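Projects > Uravus > Progress reports > Second period

December
By Ilgın Bozkurt
8 min read

Progress report to the Skarnametti fund: learning two-handed packing from hand-held demonstrations

Summary

The second period of the Uravus project was meant to deliver two things: a set of human demonstrations of simple packing tasks, and a first result on whether a policy trained on those demonstrations carries over to the arms at Plustska. The collection is finished at 3000 demonstrations. The first result is in, and it is mixed. Placing works well on the arms, closing the lid does not yet, and we would like to move part of the remaining effort towards the lid. Spending is within the agreed budget and no change to the total is requested.

Method

We record people doing the task directly, with a gripper in each hand, and use the recordings to train a policy that later runs on the arms. Each gripper has its own camera, and a further view is taken from head height. Hand position is worked out from the gripper cameras first and checked against the marker plates where the head view has them. The policy sees only the gripper views and the opening width of the jaws. We kept the head view out of training on purpose, as the arms at Plustska have nothing mounted at that height.

In the first period we lost a good share of recordings to poor tracking, and most of this report's technical work went into that. The tracker matches small features between one moment and the next, so it needs something to hold on to.
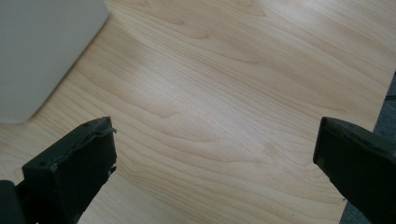 Tracking failures in the first period fell mostly into one group: stretches where the gripper camera was close to a surface and turned away from the rest of the room. We had assumed a bare table would be the worst case. On the table used this period the grain runs in long waves and arches, and between the open fingers it gives the tracker a fair amount to work with, except in the pale patch of glare towards the far side, where the lines wash out. Matches in patches like that are now given a lower weight. The fingers are masked out, with a margin wide enough to take in ragged edges like the ones on the left finger. Before the margin was added, loose bits along a finger were being picked up as fixed points in the room, and the estimated path drifted with them.

With both changes in place we re-ran the whole set. 59 recordings still could not be tracked from start to finish and have been left out of training. They are kept in the archive in case a later version of the tracker can use them.

Mészáros, who supply the gripper fingers, have sent a revised part with a thicker tip. We have not switched to it yet. Changing the finger shape halfway through a collection would have meant two kinds of demonstration in one set, and we preferred to finish with the old part.

Task and collection

The task has three stages: open the box, put the objects in, close the lid. Operators may use either hand for any stage. We gave no instruction on this after the first week, when it became clear that telling people which hand to use made them slow and stiff.
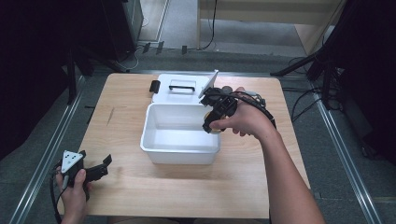 Placing stage, right gripper over the open box, left gripper waiting at the near corner.

The idle hand has turned out to matter more than we planned for. During placing, many operators park it somewhere near the box with the jaws open, and the policy learns to do the same. On the arms this is useful, as it keeps the second arm clear of the first. It also causes trouble at the lid stage, because the parked arm often starts from a spot where it cannot reach the lid without a large turn of the wrist.

Result on the arms

Placing on the Plustska arms is reliable for small objects when the box is near the middle of the table. It gets worse as the box moves towards the edge. Opening is slower than in the demonstrations but usually succeeds. Closing fails more often than it works. In most failures the arm swings the lid over but lets go early, and the latch is left undone - the jaws block their own camera's view of the latch at the moment it matters.

Next period

We plan to collect a smaller set of closing demonstrations only, starting from varied positions of the idle hand. We will also fit the Mészáros fingers and test whether the existing policy tolerates them without retraining. The tracking code and the masks will go to Skarnametti with the next report, along with a short note on how to run them.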